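Catstead Makers Forum > Robotics > Teaching by demonstration
Thread: Hand-held gripper vs. remote control for kitchen cleanup demos

plarari_florence
Posted 20 Feb 2022

OK, I'm hooked. I've been collecting demos for the table-clearing task with the hand-held gripper and I can't believe how quick it is compared to driving the arm over the leader rig! I got 214 good ones before my wrist asked for mercy. With remote control I'd still be lining up the first few dozen (slow typist, slow driver, same person).

The task is trash off the table, food stays. So the policy has to learn that a wrapper goes and the greens don't, and that a paper cup on its side needs a totally different approach from a bag that squashes when you touch it. I've been starting each demo from a different spot around the table and keeping my free hand out of the way. Clear plastic is my favorite so far because it makes you think about how you close your fingers.
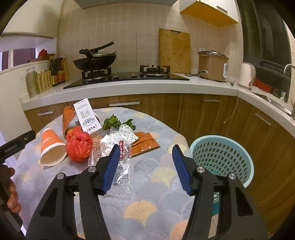 Renji Yagi
Love the energy, but I'm going to argue for remote control on this one. When you hold the gripper yourself you do a hundred little things with your elbow and shoulder that the arm can't copy. I recorded 300 hand-held demos of sorting packets last July and a big chunk had wrist angles my arm couldn't reach. Driving it is slower, sure, but every demo you keep is one the robot has already done.

plarari_florence
Fair! I do run a reach check before training and toss whatever fails. What I lose there I make back in ten minutes of recording, though.

tiedemann_fan
Which arm are you checking against? The limits matter a lot for low grabs over a table edge.

plarari_florence
The Honura, mounted on the short post. Low grabs on the far side are the ones that fail most.

Minoru Shimada
Raise the post! I fought that for weeks.

Bình Nghiêm
I mix them and I'm really happy with it. 2,658 hand-held demos for variety, then 681 by remote control on the grabs that kept going wrong. Thin flat stuff needed the most help. I'd close too early, the policy learned to close too early, and it was very faithful about it.

Renji Yagi
That ratio surprises me. Did you weight the remote ones higher?

Bình Nghiêm
Yes, double. Equal weights and it mostly ignored them.

Renji Yagi
Okay, I'd try that. Still think a beginner should drive the arm first, you learn what it hates.

plarari_florence
Trying double weights tonight, and the taller post once I find longer bolts. Minoru, how much did you raise yours?

Minoru Shimada
A hand's width. Redo your reach check after, it'll pass demos you threw out.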